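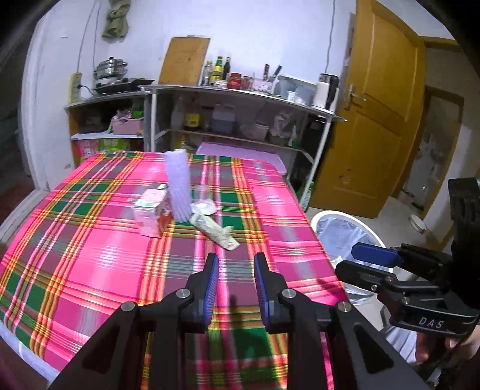
Nultstead Neighbours, kitchen corner
7 Apr 2020

A few of you asked last time how I manage to cook proper meals without much in the way of built-in cupboards, so I've been saving this one up. The short answer is shelves. The longer answer involves me moving everything I own three times and swearing at a bag of lentils.

When I first had the flat I put up with one wobbly bookcase and a lot of stuff on the floor. Then Benedikt Steiner from the Gronurton end of the village was clearing out his mum's place and offered me some metal shelving with white frames, and I said yes before I'd measured anything (typical). It fitted along the back wall, thank goodness, and it's been the making of the kitchen. It gets wiped down with a bit of washing-up liquid and that's all the care it's ever had.

I've settled on a plan for it now. The top is for things I reach for every day, so the sauces and oils, the knives in their block, the kettle and a roll of kitchen paper. Middle is bags and tubs, and I won't pretend there's a system there because there isn't. The induction cooker lives at the left-hand end, next to the sockets, with the steamer on it more often than not. I do love that steamer! Stainless steel, lid, no fuss. Carrots, dumplings, a bit of fish, leftover rice when it's gone hard in the fridge. If you've only got room for one big pan I'd have a steamer every time, you can always boil your spuds in the bottom.

My one bit of advice if you're setting up shelves like these is to put the cooker in first and work outwards. I did it the other way round and ended up with a bottle of oil far too close to the heat, which gave me a fright. Chopping boards do fine just leaned against the wall. I used to keep mine lying flat under a pile of other things and never bothered getting it out, so I was cutting onions on a plate like a student.

Now, the tablecloth. I know it's loud. Bright pink check with green and yellow and orange going through it, and Silvan Danzer says it looks like a picnic having an argument. I don't care, it cheers me up no end, and with all of us stuck indoors I want something to look at while I'm waiting for the kettle. It came from Brunner, the fabric place, back when you could still wander in and have a rummage. They had a plain cream one next to it and I stood there dithering for ages. Glad I went for the pink.

The trouble with having a nice table is that it fills up. Boxes, packets, cups, whatever came in with the shopping, all of it lands there and stays. I've started clearing it once a day, straight after tea, and I put the radio on while I do it so it doesn't feel like a chore. Packets go back on the shelves, wrapping goes in the bin by the door, and anything I can't decide about goes in a basket on a lower shelf till I can face it. That basket has been there a while now.

Oh, and liners for the bin! I was using old carrier bags and they never fitted. I've gone over to clear ones, a roll of 100 from Nelari, and they'll see me through to Christmas at least. If anyone near me wants a handful, shout and I'll leave some on your step.

I'm going to have a proper go at steamed buns for the May issue. Two batches so far and both came out flat as beer mats, so if you've got a recipe that works please send it over. Pop it through my door or email the usual address, and do say whether you use plain flour or bread flour, as I've been told both by people who were very sure of themselves.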